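Review: the Wolliler plate-handling arm, after a season in our dining hall
Filed under: Kitchen equipment, Back of house
Rating: 4 out of 5

I run the dish room and the plating line at a residential college, and I have been putting off writing this because I wanted us to get past the honeymoon first, and then past the sulk that comes after the honeymoon. We had the Wolliler put in over the summer break, switched it on properly in July for the conference crowd, and it has been working alongside us ever since. I've had enough mornings with it now to be fair to it, I think, and a few people from other kitchens have asked me what it's like to live with, so pull up a chair.

A little background on the room. Our building goes back to 1845 and the kitchen has been squeezed into it by one generation after another, with a floor that slopes toward the drain and a doorway that no piece of equipment has ever come through without somebody taking the door off. We had looked at a big conveyor system from Clilteck a while back and it was a lovely thing, but it wanted a straight wall and we don't own one. The Wolliler is an arm with a two-finger gripper and a small camera down near the wrist, and it works at a table. That was the attraction. We had a table.

Its job with us is plates. It takes clean ones that have been set down on the table, and it moves them where the line wants them. That may sound like a small job to spend money on. If you have ever lifted plates for a whole breakfast service and then gone home and not been able to open a jar, you'll know it isn't small at all! Two of my longest-serving people had wrist braces in their lockers, and I used to wear one myself on the left.

Setup took longer than the brochure let on. The installer was with us for 30 hours all told, spread over a good many visits, and he was patient and cheerful through all of it, even when we lost an afternoon to a wobbly table leg. The arm itself was bolted in and moving quickly. What ate the time was teaching it our crockery, and white plates on a white table turned out to be a harder lesson than any of us had guessed. To you and me a plate is a plate. To a camera, a pale rim on a pale surface is only a thin line of brightness and a bit of shadow, and it has to be sure of that line before it closes its fingers. We went through the pale plates, the slightly grayer ones and the green ware that we still use for the salads, and we tried them near, far and close up together, with the blinds open and then with them shut.

The other thing it needed was an edge to get hold of. A plate with a raised rim suits it best, and the lower the rim the slower it goes. It comes in over the plate, opens wide, settles, and then takes its time choosing a spot. I found this maddening for the first couple of weeks, and now I find it rather restful to stand next to.
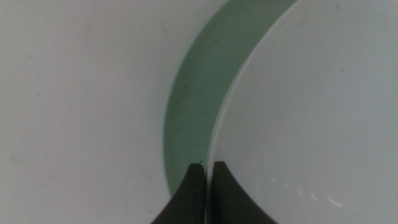

Up close at a plate's rim, and two plates out on the table. 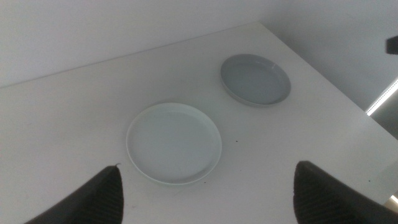 Does it work fast enough to keep up with a breakfast rush?
On its own, it doesn't. Ours manages 20 plates in the time a quick person would do a good many more, so at the peak we put somebody next to it and let the arm carry on at its own pace. Over a whole shift it evens out better than you'd expect, as the arm doesn't slow down toward the end and we certainly do.

Now for the part I really wanted to write about, the people, and what it has done to our days. I had promised everyone at the start that there would be no cut in hours, and I had that from management in writing before I'd let the thing through the door (with the door off, naturally). I would urge any supervisor reading this to do the same. The mood in the room before that letter and after it were two different moods, and I don't believe the training would have gone half so well if folks had been wondering whether they were teaching their own replacement.

What has changed is the shape of the shift. The plate station used to be where you put whoever was newest, and it was a lonely, achy, noisy spot. It's now a station that needs someone with a bit of judgment. Whoever has it looks over the crockery, pulls anything chipped, keeps the table clear and wiped, and decides when to step in and help. Crumbs and specks matter more than they used to, so the wiping gets done properly, and I'm pleased about that for reasons that have nothing to do with robots. We pay a little extra for the station too. I had to argue for it, and I'd argue again.

Some things have been lost, and I don't want to skip over them. Two people used to stand at that table and talk all morning, and a fair amount of the gossip and good advice in this kitchen got passed along there. With the arm in the middle you can't easily stand face to face. We moved the coffee break 15 minutes earlier to make up for it and it has helped some, but it isn't the same as chatting while your hands are busy. There is also a kind of tiredness that comes from watching a machine, which is a different tiredness from lifting. A couple of my crew like it far less than the old kind, and I let them swap out whenever they ask. Nobody does a full shift on it.

The software is made by Musteris and sold along with the arm. The screen is plain and clear, the buttons are big enough for wet gloves, and it tells you in ordinary words when it's unsure of a plate. I do wish it would stop chiming about it. You can turn the chime down, but not off, and it's pitched just like our oven timer, so for a month everybody ran to the ovens. The update in the fall let us save a separate setup for each kind of plate and that alone was worth the trouble of restarting everything.

Cleaning is easy enough. The fingers have to be wiped down by hand at the end of a shift, along with the little camera window, and you do need to check for fluff and stray hairs around the tips. We keep a soft brush on a hook for it. The base has a lip underneath that collects water, and I'd love to meet whoever designed that lip and hand them a towel.

Support has been decent. We have called four times, got a person each time, and had one visit for a cable that had been rubbing on the frame. Spare finger pads come from Mujić, who also make our rack trolleys, and they arrive in packs of 70. That's far more than a kitchen our size can use before the box gets damp, so if you have a sister kitchen nearby, split one with them.

What I would tell anyone thinking of buying: go and see one running in a room that looks like yours, and bring your own plates. Ask to see it with the crockery you hate the most. Bring one or two of the people who'll be working beside it and let them ask the rude questions, as mine did, and listen to what they say on the drive home. We changed which end of the table it stands at on the strength of that drive.

If your plates are mostly stacked and moved by the trolley load, I'd save your money for something bigger. If you have a small, awkward room and a crew with sore wrists, it's well worth a look. I take one star off for the chime, the lip under the base and the optimistic setup schedule. My own brace is in the drawer at home, and one of the two in the lockers has gone home as well. The other still comes out on pot-washing days, and the Wolliler doesn't do pots.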